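Speaker notes: How I Got My Reading Life Back (Sort Of)
Cladberg Library book club night, 16 April 2021

Opening

Say hi, wave at the back row, plug the snack table. Then straight in: I own 87 books I haven't read. I counted them for this talk and I wish I hadn't! Ask for hands: who's got more than that? (Wait for it. There's always one, and I want to hug them.)

Quick bit about me. I've been blogging about books for years, mostly fantasy, with the odd mystery when I'm in a mood. Last winter I fell into the worst slump of my life. I'd read two pages, check my phone, read the same two pages again. I was still buying books the whole time, of course.

What didn't work

Big yearly goals. I signed up to read a silly number of books and was behind by the second week, so I started picking skinny novellas just to catch up, and I didn't even like most of them.

Also the giant doorstop. I picked The Salt Road to Prullano as my comeback book because everyone online was yelling about it. Roughly 3000 pages across the trilogy! I got as far as the goat market in book one. (Hold up my copy, show the sad little bookmark. Pause for laughs, hopefully.)

What did

Rereading. I went back to the Stollevberg mysteries, which I first read in high school, and whizzed through four in a week. I knew who did it every single time and had a great time anyway.

Audiobooks too. I was snobby about these for ages, so own up to it here. Now I listen while I sweep, while I cook, on the bus, everywhere. Chores are my best reading time these days and my floors have never looked better.

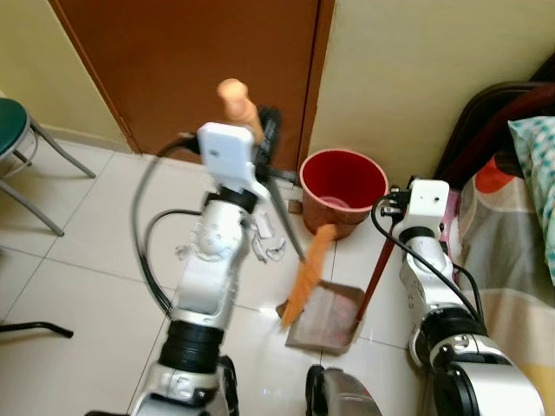

Readathons, the small kind

Explain what one is for anybody new: you pick some books, you pick some days, you read as much as you can and chat about it with other people doing the same. Mine was a long weekend with three prompts (a blue cover, a book from the bottom of the pile, something under 200 pages). I finished two out of three and I'm counting that as a win.

Mention the Kaushik tracker, the little spreadsheet thing I use. It says I've read 2103 pages so far in April, which made me do a dance in the kitchen.

If there's time: read the opening of the first Stollevberg book, just up to the bit with the ferry.

Questions, then the swap table. Remind people to take home only one book each. (Me too. One!)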